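Clokis opens its block library in Fatatdale this July

FATATDALE, March 19, 2025 – I've been making and mending children's blocks for eight years, and I still get a daft amount of pleasure from putting one little cube on a bare table and waiting to see who picks it up. So I'm very happy to say that Clokis is opening a lending library for building blocks, right here in Fatatdale, this July!

We've got 2,000 blocks sorted and ready to go, made up into 249 sets. You borrow one for a fortnight, bring it back, take another (or the same one again, my own two did that for months). Joining costs £2 per family and that's it.
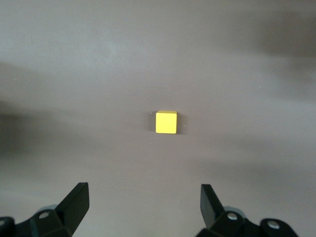

I'm fondest of the small yellow cubes, I'll admit. They go with everything, and a bright one is easy to spot on a plain grey top when you're tidying up at bedtime. Sidra Chaudhry, our sorter-in-chief, prefers the long arches and we have agreed to differ.

"Parents keep telling me they've run out of cupboard space," says Sidra. "With a library the toys go home again."

The library will be in the old Seixas shop on Jedmont Road, up the ramp at the side. Bring the children along and let them have a go at the tables first – there's no need to book.

If you have blocks going spare, we'd love those too, chipped corners and all. Ask for me, Eugeniusz Jabłońska, at the Clokis counter.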